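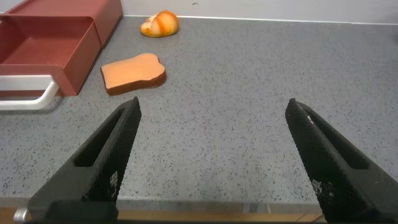 Gripper open over the countertop.

May, notebook 2, graph work for Tranden

Picked up from Sorin's note on the component count. The loader was treating the edge list as directed, so a station pair listed one way only was dropping out of the reverse lookup. Changed to an undirected graph at read time. Edge list now gives 395 nodes and 1,914 edges after duplicates are merged. Mean degree 9.69. Two connected components, as Anatole expected from the survey sheets. The smaller one is the Cosgrove spur, which has no recorded link to the rest.

Self-loops: removed before the merge. They come from rows where the origin field was copied into the destination. Wiremu has the row numbers and will fix them at source.

Betweenness run on the larger component only, unweighted first. Top of the ranking is the same pair of nodes as in the old directed version, but in the other order. Below that the lists share very little. I don't trust the old one for anything past the first few places and have moved it to the archive folder.

Weighted run is less clear. The weight column holds travel time, so it can go in as a distance for shortest paths. For the community step it has to be inverted or heavy edges will pull the wrong way. Ferkell (our script, not the dataset) passes the same column to both. Raised with Maxine, who wrote that part. She agrees and would sooner have two named columns than a switch. 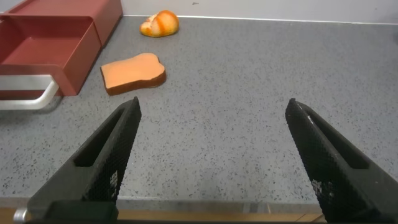

Open items

Community detection changes with the seed. Ran it with several and the partitions disagree mainly along the Erker boundary. Modularity barely moves between them, so it can't be used to choose. Lindsay suggests keeping only the node pairs that land together in every run. Try that before anything goes in the report.

Zero weights: check for these before inverting. At present the script fills blanks with 0 and carries on silently. Should stop with an error.

Node labels still mix integers and strings. "17" and 17 load as separate nodes. Cast to string in the loader, then rerun the counts above.

Layout plot not worth keeping at this size. Adjacency matrix sorted by community is easier to read.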